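Trernard opens shared workspace on second floor

Design firm Trernard has opened a shared workspace on the second floor of the former Van den Broek building. The main room keeps its dark reddish-brown plank floor and has been fitted with wood-topped tables, among them a round one, and office chairs.

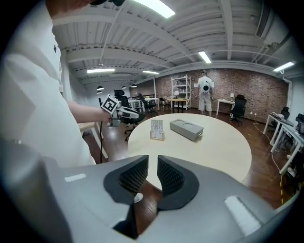
Desks can be booked by the day or by the month. Office manager Woo-jin Myung said 19 members had signed up so far - most of them from businesses nearby. The firm plans to add 5 meeting rooms in April.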